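Stop resetting your sim cell by hand

Vidar Lindqvist, Jun 30, 2022

Judby again. Third project this year I've been asked to look at where the arm "won't grasp" and it's the setup. Always the setup.

A simulated cell needs looking after like a real one. Base pose, gripper offset, object origins. People skip it – no grease, no bolts, so what could drift? Plenty. Someone at Benedetti nudged a counter in April and 183 runs went in the bin before Lino Palumbo checked the base hieght.

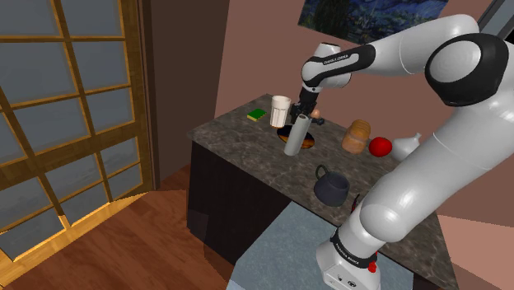

The kitchen cell, arm over the counter, mug near the front edge.

My view, and Lino will argue: fix the mount first and lock it. Then the gripper. Then the clutter, last. Most teams do it backwards becuase clutter is the fun bit. We ran 600 resets on the Gurkero config with the mount locked and nine went bad. Fine by me.

Check tall thin things against the mug rim too. Collision shapes lie. What looks like a clean touch may be two hulls already overlapping, and you won't see it from one camera. Move the view, look low, look along the counter edge.
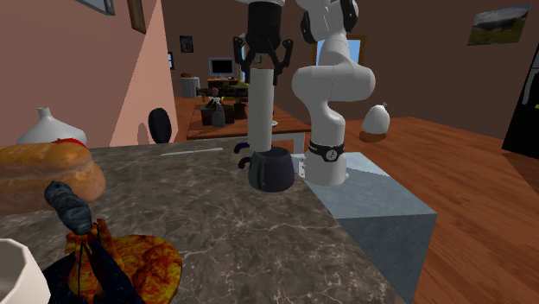
What I'd change at Ollov

One owner per cell. A log, even a bad one. No edits to the scene file on the same day as a long run.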